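Speaker notes, Thursday 15/10/2026, Sokbridge session, after lunch
Ashley Staniforth

OPENING (don't rush it)

Hi everyone, I'm Ashley. I've worked at Sokbridge for most of my grown-up life, and a good chunk of that was spent on the kitting bench putting small pegs into small holes. So when Wayne asked me to talk about automation I said yes, as long as I could talk about the people on the bench and leave the software to him.

Wait for Wayne to heckle. He will.

WHERE WE WERE IN FEBRUARY

Five of us on the bench. 3,000 fixtures a month on a good month, and we hadn't had a good month in a while. Amber Goodall had her wrist strapped. Darren Fairclough was doing the late shift and hated it, and he's said I can tell you that.

Then the notice went up about a two-armed robot trial, and you could have heard a pin drop in the lunch room. My advice to any manager here: don't put it on a notice. Tell people yourself, in person, before the gear shows up on the loading dock.

WHAT THE JOB LOOKS LIKE

(Slides 4 and 5. Let people look before talking.)

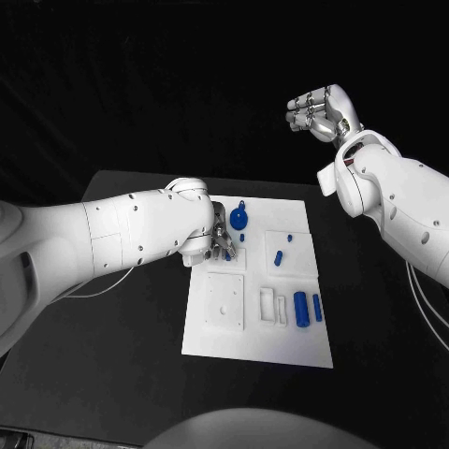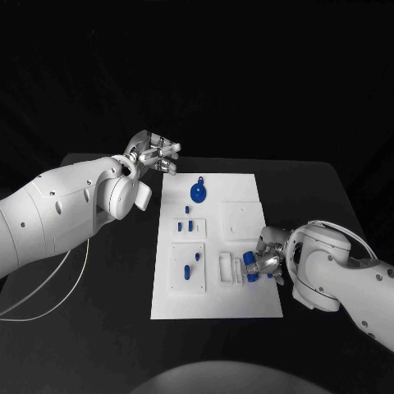

Blue pegs and cylinders, white board, two hands. It's fiddly work and it was fiddly when we did it too!

WHAT CHANGED FOR US

Okay, so the jobs. Still five of us, and that was promised in writing, thanks to Tarek Cherkaoui, who kept asking until he got it. But the day is different. Two people look after the cell, setting out boards and checking what comes off. The rest of us moved over to final inspection and the odd-shaped orders.

Good stuff: Amber's strapping is off, and Darren's on days. I got two weeks of paid training, and I'd been asking for training for years.

Not so good: it's quieter. We used to yak all day across the bench and now I'm mostly by myself with a checklist. Watching is tiring too, in a different way from doing. I go home with sore eyes where I used to go home with sore hands. We swap over at morning tea now, which was Darren's idea, and it's helped.

WHAT I'D ASK FOR NEXT TIME

- Get the bench crew in the room when the board layout is being decided. We know which pegs are a pain.
- Sort out pay grades before the trial starts. Ours dragged on for months.
- Let people have a grumble. Some of it's useful.

QUESTIONS

If someone asks what it cost, hand over to Wayne. If they ask whether I'd go back to the old bench, say I miss the company and I don't miss the pegs. Mugs back to the kitchen by three, please.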